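Print this page
E-mail this page

Surface Chemistry for Product Design
Handout 4: Soap, Surfactants and Wear in Use

Prepared by Serpil Ersoy. Lab sections are run by Barış Kahraman.

4.1 Terms

A surfactant is a compound whose molecules have one end that associates with water (the head) and one end that does not (the tail). Soap is the oldest surfactant in common use. Chemically it is the sodium or potassium salt of a fatty acid. Sodium salts give hard bars; potassium salts give soft or liquid soap. Most toilet soap sold as bars is sodium soap with some water, a little salt, perfume, and sometimes added glycerin.

Do not use "soap" and "detergent" as synonyms in your reports. In this course "detergent" means a product based on synthetic surfactants. A bar may contain both, in which case write "combination bar."

4.2 Saponification

Fat or oil is a triglyceride: three fatty acid chains on one glycerol backbone. Heated with sodium hydroxide, it splits:

triglyceride + 3 NaOH -> glycerol + 3 sodium soap

The mass of alkali needed per gram of fat is the saponification value. By custom it is stated in milligrams of KOH, even when NaOH will be used. To convert, multiply by the ratio of molar masses, 40.0 / 56.1. Forgetting this step is the most common error in the problem set. Fats with short chains have higher values, which is why coconut oil takes more alkali per gram than tallow does.

4.3 Surfaces

Contact angle measurements are made on flat, pale, clean surfaces so that the edge of the drop can be found by eye and by software. Clean the surface twice with ethanol and let it dry in air. Fingerprints change the reading and are hard to see on white.
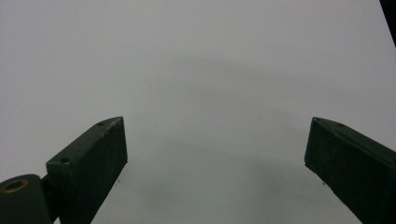
Fig. 1. Plain light surface, nothing held between the fingers.

A drop of pure water on a waxy surface beads up. Add surfactant and the surface tension falls, the contact angle falls with it, and the drop spreads. The effect levels off once the critical micelle concentration (CMC) is reached. Above the CMC, extra surfactant mostly goes into micelles and the surface tension stays close to constant. Plot surface tension against the logarithm of concentration and take the CMC from the break in the line. Draw the two straight segments by hand first – the software fit is sensitive to the points you include.

4.4 Hard water

Calcium and magnesium ions replace sodium and form insoluble salts, seen as scum. Water at the Zustthorpe lab is hard, with a hardness of 332 mg/L as calcium carbonate. Use deionized water for all CMC work. Tap water is used only in Part B, where scum is the quantity being measured.

4.5 How a bar wears

A bar loses mass in two ways. Rubbing shears off the softened outer layer. Standing water dissolves and swells the underside, producing the soft layer known as mush. The second loss depends heavily on drainage, so the dish is part of the system and has to be reported along with the soap.

Raised or pressed lettering wears faster than the body of the bar. The edges of each letter have a large surface area for their volume, and they take most of the contact pressure during rubbing. Shallow marks lose their outline first at the corners, then along the strokes.

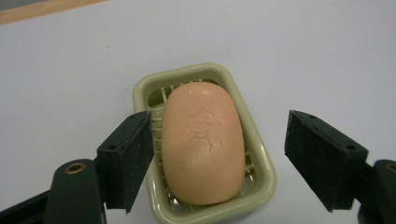 For design purposes the useful measure is mark life: the number of standard wash cycles before a reader can no longer name the word or symbol. Dramani bars, used in last year's section, have a deep stamp and a rounded face. Grultora bars have a shallow stamp and lost legibility in almost half the cycles. The two also differ in water content, so the comparison does not isolate stamp depth. Say so if you cite it.

4.6 Lab procedure, Part B

Weigh the dry bar. Wet it under running water, rub for the set time, and return it to the dish. Record the mass after overnight drying on a rack. Blot, do not wipe. Enter the masses in the Plitix sheet with the dish type in the last column.

Groups of 2 share one balance. Balances are switched on at 8:30 a.m. and need time to settle.

4.7 Problems

Work problems 1 through 4 at the end of the chapter. For problem 3, assume complete saponification and ignore free alkali. Show the KOH to NaOH conversion as a separate line. Reports for Part B are due in April, before the section on emulsions.

Print this page
E-mail this page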